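Robots in Service, Unit 3
Notes to read after the Sallham open day (November)

You will all have come away from Sallham with the Plona leaflet. Keep it, but read it with a pencil. It says the household system was tested in 400 rooms. Every one of those rooms was simulated, and the leaflet only says so on the back.

What we were shown

The morning session ran on a screen. The operator loaded a room, gave the controller a tidying task and let it go. According to the talk, 36 tasks were attempted for visitors over the day and 33 were passed. Passed by whose rule? I asked, and was told the software scores itself: if an object ends up within a set distance of its target, it counts. A cup left on its side would count.

The afternoon was the real arm, in the Godstead annexe. It did one task, on one table, with the blinds down. I would not draw much from it either way.

Points for the seminar

Simulation is cheap and nothing gets broken -- fair enough. But look at what a rendered room leaves out. Surfaces are smooth, light is even, and there is very little lying about. Most of your kitchens are harder than that.

Ask who picks the rooms. The Uibo paper in your reading pack draws its layouts at random, then throws away the ones the robot cannot get into. The authors mention this in a footnote. Does the Plona team do the same? The speaker did not know.

Be careful with the word "home" on the slides. Nothing we saw took place in one.

Before next time

Write one page on what a pass rate from the morning session would and would not tell a care home thinking of buying. Use the leaflet's own wording where you can, and bring the Uibo paper with you.

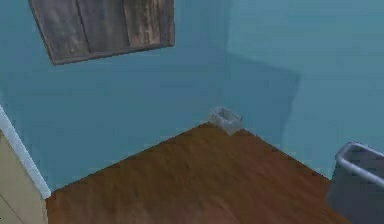

Fig. 1. Simulated room: small white box on the floor at the far corner.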